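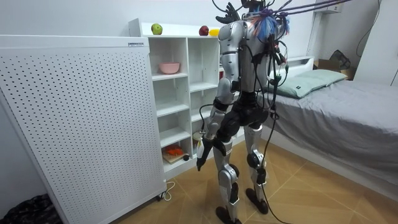 Peter Kopecký has spent most of his working life measuring how boards bend. He trained as a joiner, moved into product testing, and now runs the furniture bench at Pridine, a small test house that takes in shelving, bed frames and chests of drawers from makers who want figures before they print a load rating on the box.

The first thing he checks on any shelf is the span. Load gets the attention, he says, but span does most of the damage. "Double the distance between supports, keep the same weight per length of board, and the sag goes up sixteen times. People expect it to double. It doesn't take much extra width to turn a good shelf into a poor one."

His standard bay is 67 centimetres between uprights, loaded evenly with sandbags and left alone. The reading after the first minute is recorded but not given much weight. What matters is creep, the slow bending that goes on for weeks under a constant load. Wood-based boards all do it to some degree, and chipboard does it more than plywood or solid timber.

"A maker came to us with a shelf that passed on the day and was out of limits 90 days later," Kopecký says. "Same bags, same room. The board had simply carried on moving."

The room itself is part of the method. Pridine keeps the air steady, as damp board is weaker and creeps faster. In February, when the heating runs all day, homes tend to be dry and shelves behave well. A wet autumn is harder on them, and a unit against an outside wall is worse off than one in the middle of the house.

On fixings he is brief. A screw into the face of a chipboard panel holds fairly well. A screw into its edge holds much less, and one that has been taken out and put back holds less again. He tells people who move house often to mark each panel in pencil before taking a unit apart, and to turn the screw backwards by hand until it drops into the old thread before tightening.

The bench is currently working through a batch from Boström, a maker of flat-pack storage, and a bed frame from Trakora with a slatted base. The bed is the easier job. Slats share the load and a failed one can be swapped. In a cubby unit the uprights, the shelves and the back all depend on one another, and the back panel is the part that buyers most often leave off.

"Without a back you have a row of rectangles, and a rectangle with four loose corners wants to lean," he says. "Pin a thin sheet across it and the leaning stops. The sheet weighs almost nothing. I would sooner lose a shelf."
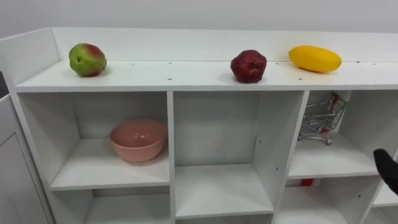 Cotia, which sells replacement panels, takes a different view of the matter and told us that stiff corner brackets can do the same work, provided there are enough of them and the wall fixing is sound. Kopecký accepts this in part. Brackets help, he says, but each one puts its load into a small patch of board, and that patch is where he finds the cracks.

He is less patient on wall fixings. Any tall unit should be tied to the wall, whatever is on it, and the fixing has to suit the wall. A plug meant for brick will pull out of plasterboard with very little effort. His rig for this is a spring balance and a length of strap, pulled from the top edge at a height of 182 centimetres.

For those who already own a sagging shelf, the remedy is cheap. Turn the board over, if the holes allow it, and it will flatten for a while before bending the other way. A batten glued and screwed under the front edge lasts longer. It should run the full width and be set on its narrow side, as depth counts for far more than thickness.

The next set of results, for a wider bay of 74 centimetres, is due off the bench on Saturday. Kopecký expects the chipboard to fail and the plywood to pass. "I'll still read the gauge," he says.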